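Home | News | Events | Back Issues | Contact

Swap Shelf: curtains, cushions and a very full cupboard

Print this item | E-mail this item

Well, August was a busy one! The fabric swap at Tromville had its best turnout yet, and I came home with more than I took (again). We've raised enough to pay the hall rent for 2 months, and I've finally got my hands on a decent bit of lining.

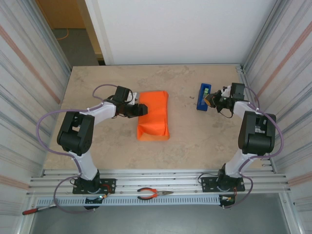
One reader wrote in to ask whether we could please sort the offcuts by size next time, as she spent half the morning digging for anything big enough for a cushion. Fair point, and I'm on it. Bring scraps tied in bundles if you can, and no foam, please – the cupboard won't shut as it is. Doors open at 2.

Recent items
Bus changes at Skusamance
Cinelen bakery reopens
Jumble sale: thank you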